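Home | Livestock | Fencing | Machinery | Smallholding | Log in

Weaning calves next to their mothers: how long does the shouting last?

Posted by wetgateway in Livestock, November
8 replies hidden, 3 shown

We keep 14 suckler cows on the wet side of Bruvstead and I have always weaned the old way, which is to cart the calves off to the far shed and then lie awake. This year I want to try fenceline weaning. I have read the theory and would like to hear from anyone whose cows have also read it.
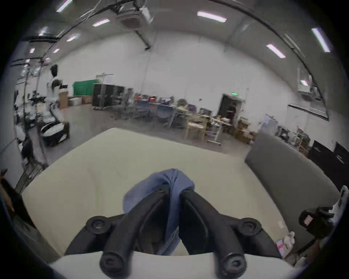
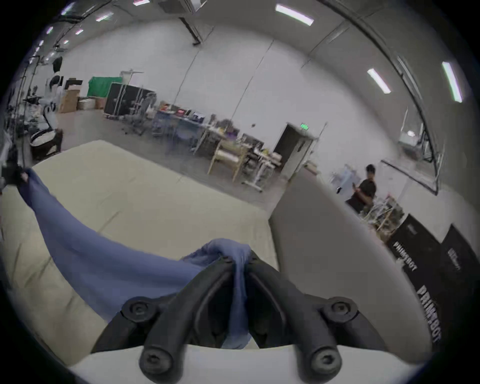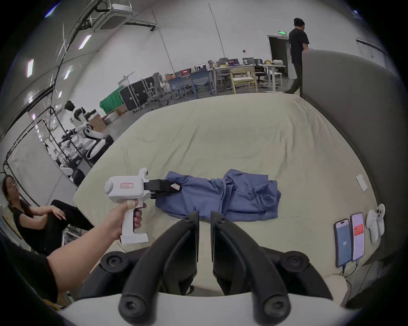
What I have to work with

Two paddocks side by side with stock netting between them, a strand of barbed on top and a hot wire on offsets down the cows' side. The energiser is a Stitov, mains, bought second-hand and in a permanent sulk. Water in both paddocks. The calves have been on creep for a few weeks and treat the feeder as a family inheritance.

I want to know how many days to leave them side by side before I move the cows away, and whether I should put the calves or the cows in the fresh paddock. Also whether the neighbours will speak to me afterwards. They have a holiday let and it has reviews.

Share (3) | Save | Report

Zamarau
Calves stay put, cows move. The calves already know where the water and the feeder are, and they've got enough on their minds. Put them in somewhere strange and they'll walk the boundary all night looking for a way out, and with netting of a certain age they will find one.

I leave mine a week. The first two nights are loud, the third is hoarse, and by the fifth the cows are grazing with their backs to the fence like people who have just dropped someone off at university. Once they've stopped standing at the wire, take the cows further off and do it quietly. You may get one more evening of complaint.

Run the hot wire on the calves' side as well. A calf will get its head through netting for a suck and you've then weaned nothing. Test it at the far end of the run. What the energiser says about itself is only an opinion.

Keep the grass short for the cows, and no cake. You want the milk to go. Look at the bags every day, and if one quarter is hot or hard, ring the vet before you ring the forum. Don't castrate or dehorn that week either, they'll have had enough.
Helpful (42) | Reply

damp_hectare
We did it and it was fine. One cow jumped it. Put her back and she jumped it again so she went in the shed. Rest were fine.
Helpful (15) | Reply

sidelinghill
I'd question the whole idea, but I'd question most things. We tried nose flaps instead: plastic, clip in, calf can graze and drink but can't suck. Leave them in under a week, then split the groups. Much less noise. You do have to put every calf through the crush twice, and some of the flaps will end up in the hedge.

If you go with the fence, vaccinate for pneumonia well beforehand and follow whatever gap the vet gives you between doses. November here is mild and damp and no wind, and that is when ours start coughing. It's the ones hanging back from the trough in the morning you want to look at.

As for the holiday let, we took ours a box of eggs and told them the dates. They moved one booking. The other lot came anyway and wrote "authentic" in the visitors' book.
Helpful (57) | Reply

wetgateway
Thanks all. Cows moving, calves staying, second hot wire going up if the Stitov will agree to it. Have ordered more offsets and started saving eggs.
Helpful (14) | Reply

Previous | Next | Back to Livestock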